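The day the left gripper wouldn't let go

April 10, 2022

So I promised a post about the new trash routine on Zein, and instead you're getting a post about a fault, because that ate my whole evening. Zein is our two-armed robot (I named it, don't blame Randa) and the job is simple on paper: drive up to the bin, pinch the rim with the left hand, carry it to the door. We've been running it on the Drarnelard controller since we dropped the old one, and it had gone through 90 pickups without a single complaint. I was getting smug!

Then on run 113 it closed on the rim and just stayed there. The open command went out, the log said "gripper open," and the fingers didn't budge.

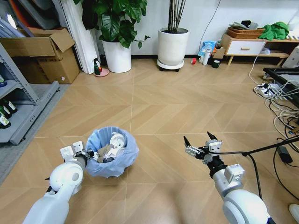 What the log said

I pulled the whole thing into Sosico, our log viewer, and scrolled for what felt like a year. The controller had sent the open command and marked it done 40 milliseconds later, which is silly fast. Those fingers need more than 600 to travel all the way. So the software never waited for the hand to report back, it only waited for the message to leave. And once it believed the hand was open, it happily started the next move, which was backing the arm away. With a bin attached. I hit the stop before it got anywhere, but my heart was going.

Randa Jaber, who wrote most of the arm code, looked at it for two minutes and asked if I'd updated the Skasura driver. Um. Yes. The night before, and I hadn't read the notes (I know, I know).

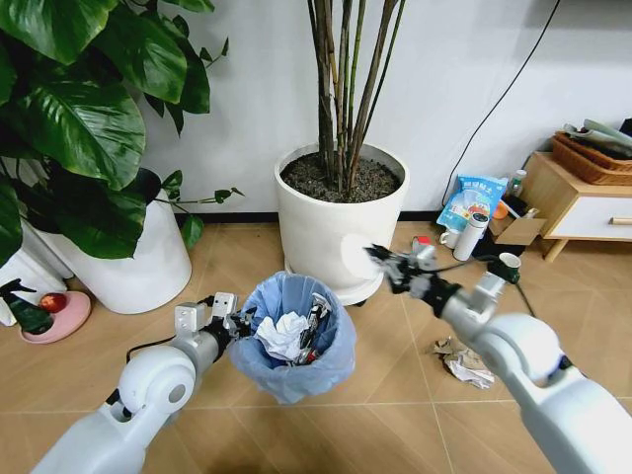

The new driver keeps a holding force on after a grasp, and you have to clear it before the hand will open. I'd love that on something heavy, but it's a bad surprise when you don't know about it. It also made me think about how little room we leave ourselves. With the left gripper clamped on the rim and the right one pointing at that big white planter, a bad retreat could drag the basket one way and shove the other hand straight into the pot. I'm fond of those bamboo-looking stems, and I'm fonder of my fingers.

So, changes. The arm now can't start a retreat until the finger position itself says open, and if that takes too long both arms freeze and it beeps at me. I rolled the driver back too, until Randa has time to add the clear step properly. And I'm keeping the stop button in my hand during runs, where it should have been all along. Next up is rerunning the set from zero, probably with a lot of coffee.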